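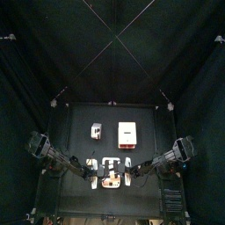
Oksana Dmytriv thinks I'm too hard on small shops, and she told me so in a message that came in at 11 at night. Her view, more or less, is that a written standard is what you get when people have stopped trusting each other, and that a bench with two little arms on it doesn't need the same paperwork as a welding cell in a car plant. If you make folks fill in a form every time they move a bracket, she wrote, they'll quit moving brackets.

I like that last part a lot, and I've been chewing on it since March. I also think she's wrong, or at least wrong about which rules I'm asking for, so let me have another go at it.

First, what I'm not asking for. I don't want a safety binder. I've seen the binder! We had one at Jarkus when I was there, a fat gray thing with tabs, and the only page anybody touched was the one with the Wi-Fi password taped to it. Whoever wrote it had clearly copied most of it from a document about much bigger machines, so it had a long section on fencing and hardly a word on what to do when two grippers want the same spot on the table at the same time. Guess which of those came up every week.

And that's my main complaint with how we do standards for small two-arm setups. We borrow from the big stuff, and the big stuff was written around one fear, which is a person getting hit. Fine, keep that fear, it's a good one. A small arm can still pinch a finger and I have the blood blister story to prove it. But the everyday trouble on a bench is between the arms themselves, or between an arm and the thing it's supposed to be picking up, or (my personal favorite) between an arm and its own cable.

Take cables. I would happily trade ten pages of general advice for one rule that says: before any run, move each arm by hand through the whole reach you plan to use, and watch the cable the entire time. You'll find the snag in a minute or so. I know a team over at Skilanden who did this faithfully for months, then swapped in a longer cable because it was the one in the drawer, skipped the check, and yanked a connector clean out of a wrist. It was a 2,000 dollar afternoon, and they were pretty good-humored about it, considering.

Then there's the shared zone. When both arms can reach the middle of the table, somebody needs to decide who has the right of way. I mean decide it, write it down, and tape it where people can see it. Left goes first, or the arm holding something goes first, I really don't care which. Most places I've visited leave this to the software, and the software was written by somebody who has since moved to another project, and when I ask what happens if both arms are told to close on the same part, I get a shrug and a "well, that wouldn't happen." It does, though. Fingers lock, motors hum, and everyone lunges for the stop button.

Which brings me to the stop button. Where is yours? Can you hit it without looking? Can the person on the other side of the table hit it? My rule is that anyone standing within reach of an arm must be within reach of a stop, and I'd make that one mandatory, no exceptions for demos. Especially no exceptions for demos! That's when you've got visitors leaning in with coffee.

Oksana will say (she has said) that good people do all this anyway. Sure they do. Good people also forget when they're tired, and they go on vacation, and the new hire starts while they're gone. At Cleltell, the little outfit I helped out last year, one engineer knew that the arms had to be parked in a certain order before power-off or they'd sag onto the parts. He knew it so well he'd never said it out loud. He took a couple of weeks off and they went through 3 sets of parts before somebody called him.

So how long should the rules be? I keep landing on one sheet, both sides. One side for the checks you do before a run, one for what to do when it goes wrong. If something new goes on, look hard at whether something old can come off. Put a name at the bottom so there's a person to argue with, and let that person change it on the spot with a pen. I think that answers the bracket worry. Moving a bracket means a reach check and a scribble, and you're back at it before your tea gets cold.

There's one place where I'd go further than most people, and it's the part I get the most grumbling about. I'd like shops to write down near misses, even the dumb ones. A gripper clipped a fixture and nothing broke? Write it down. We tried this on the Shawky project with a notebook on a string and for a while it was mostly jokes, but mixed in with the jokes were four complaints about the same shoulder mount, in different handwriting, and we had all been quietly working around it. Tightening it took one hex key.

I wrote back to Oksana with most of this. She says she'll try the one sheet on her bench for a month, provided she gets to pick the font, and she still won't do the notebook.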